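February 26, 2024
Glaze bench, back room

Opened the kiln at seven, which was too early by the kiln's reckoning and too late by mine. Pyrometer was still sulking in the low hundreds so I shut the lid again and went and swept the wedging table. Second go at half past nine.

Firing 21 of the satin matte series, cone 6, same schedule as last time except I took the hold at the top down from 15 minutes to 10. Heloísa has been arguing for this since December and I have been arguing against it since December, and I would like it noted that I did it of my own free will on a weekend.

Results, top shelf down:

Gorel base, no colourant. Nice. Annoyingly nice. Soft, no pinholes on the flats, slight crawl on the one tile I know I picked up with handcream on. Not the glaze's fault. Keep.

Gorel plus 2% copper carb. Supposed to be a grey-green. It is the colour of a hospital corridor. Runs a bit at the foot. Heloísa likes it, so the tile is on her side of the windowsill now.

Gorel plus rutile. Went to sugar again. I have rewritten the rutile line in this book so many times that I can no longer read the original amount, which may be part of the problem.

Geraghty clear over iron slip. Crazed to pieces. You can hear it going if you stand near the rack, ping, ping, like someone dropping very small spoons. I left it beside the radio and for a while thought the reception was bad. Needs more silica or a different clay under it. I'd put money on the clay. We changed to the new bag of Gekunness stoneware in the middle of the series without writing it down (me) and then both blamed the glaze (both of us).

Which brings me to the shrinkage bars. Wet length 100 mm, all cut off the same slab. Old bag finished at 88, new bag at 87 and a hair. That isn't much until you remember the lids. Lids from the new bag, jars from the old bag, and now we own a family of jars whose lids drop straight in and stay there. One of them still has a lid in it. I've tried a rubber sucker. I've tried swearing.

TO DO: throw lids and jars from the same bag, same day, same person. Write the bag number on the board. The board is the thing on the wall with the old grocery list on it.

Knife marking. Scraped each tile ten strokes with the same dinner knife and then went over them with the cream cleanser. Base cleaned up completely. Copper cleaned up mostly. Rutile kept every mark and will carry them to its grave. Any satin that holds grey lines after cleanser doesn't go on the inside of a plate, and I don't care how good it looks under the shop lights.

Lemon test: half slices on base, copper and the iron slip, started Friday at four, lifted this morning. No change on base. Copper has a pale crescent exactly where the lemon was, so that's off the list for anything that will meet food. Heloísa says it could be a feature. I said a feature is something you tell the customer about. 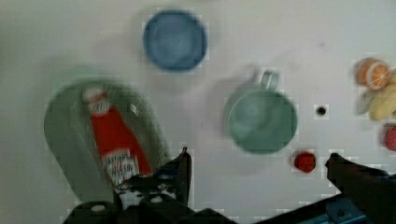
The other question is whether a satin surface is any use at the table at all, or only on a shelf. My complaint with most of them is the noise. A fork on a dry matte goes right up the back of my neck. The base is slick enough to pass, the copper is borderline, and the rutile could be used to clear a room. Before we mix a proper bucket I want one of us to eat breakfast off it for a week, properly, with toast and a knife and something greasy. I've volunteered Heloísa. She doesn't read this book until Wednesdays.

Arow kiln notes: relay clicked over normally, bottom element looks a bit saggy on the left and I pinned it. Cone pack on the bottom shelf was softer than the top, maybe half a cone. Moved the middle shelf up one post for next time. The lid hinge still needs a washer. I've written that down so often it should have its own page.

Next firing, 22: base only, all three clays, 10 minute hold again. No rutile. If anybody sneaks a rutile tile in, put your initials on it so I know who to thank.

Also we're out of wax resist, and the lid is stuck in the jar of cobalt.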